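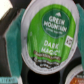
Subject: Re: [britgate-kitchen] coffee drawer, and what we do with the pods

Hi all,

Thank you for the nice long reply, Qiuyue, and sorry it has taken me until Wednesday to get back to you. I wanted to sit down with a cup of the stuff in question before I answered, and then the cup was finished and I made another, and you can guess how the afternoon went.

Qiuyue Xu wrote:

> Hello neighbors,
> I went through the coffee drawer in the second floor kitchen
> last night and I think we need a better system. The dark roast,
> the decaf and the tea pods are all tipped in together, mostly
> face down, and I made myself a decaf at seven in the morning
> without knowing it. That was a sad hour.
>
> Three questions for the list:
> 1. Can we sort them, and who has a tray that fits?
> 2. Which ones do people really drink? I don't want to keep
> buying hazelnut if it just sits there.
> 3. Is anybody peeling the used ones, or are they all going
> in the trash?
>
> I can do the next order but I need answers before the end
> of May.
> Qiuyue

Taking these in order, more or less.

On the sorting, yes please! I have a Henden drawer tray at home that I bought for spools of thread and never liked for that (the slots are too wide and everything rolls), and I think it would be just right. I measured the drawer this morning and it is a bit deeper than the tray, so there would be a gap at the back where the sugar packets could go. It holds 8 pods to a row if you stand them up with the lids facing you. That way you can read the name without picking through the whole pile, which I confess I do, and I'm sure I'm the one who leaves them upside down.

As for what people drink, I can only speak for our end of the hall, but the Green Mountain Dark Magic goes first every single time. It's the green lid with the round logo, easy to spot once it's facing up. I like it on the smallest cup setting, and if you run it on the large one it comes out thinner than I care for, although my husband prefers it that way and says I'm drinking tar. I would happily see us get twice as much of that and skip the hazelnut for a while. The decaf should stay, since at least four of us have it after supper, but please let's give it its own row at the far left so there are no more sad hours.

We have been through 306 pods since the machine moved upstairs, going by the tally sheet on the cabinet door, and I know not everybody remembers to mark the sheet (me again). So I'd order generously. The big carton from Guso keeps well in the hall closet as long as it's off the floor and away from the radiator.

Now, the used ones. I do peel mine, and I've gotten fairly quick at it. Let the pod cool on a saucer first, and I mean really cool, because there's hot water sitting in there long after you think there is. Then I poke a thumbnail or the tip of a butter knife under the rim and pull the lid across in one go. If it tears, start again from the other side. The grounds come out with a teaspoon, and the paper filter either lifts out or it doesn't, and I've stopped fighting with the ones that don't. Grounds go in the old Dalsgaard tin by the sink, which I empty onto the compost heap behind the bike shed. The hydrangeas back there seem to be pleased, or else it was all the rain.

I rinse the cups and stack them on the windowsill. Please check what our pickup takes before tossing them in the blue bin, as I've had two different answers to that and don't want to send everybody down the wrong road. The lids I just throw out, though my niece asked for a bagful for some kind of mosaic, so if you have clean, flat ones, slide them into the envelope taped inside the cupboard. Green ones especially, she's doing a hillside.

One more small thing while I have you. The machine has been asking to be descaled (the little light), and I'll do that on Saturday before breakfast. It takes the better part of an hour with all the rinsing, so if you need coffee early, there's a French press on the shelf above the toaster and you're welcome to the ground beans in the blue jar. Those are mine and I'd love for somebody to help me use them up.

Qiuyue, if you tell me what evening suits you, I'll bring the tray over and we can do the drawer together. I'll bring the lemon bars too. Could everyone else please write back with a first and second choice for the order, even if it's only one line?

Warmly,
Your neighbor at the end of the hall, 2F

P.S. Whoever left the very nice spoon in the compost tin, I've washed it and it's back in the drying rack.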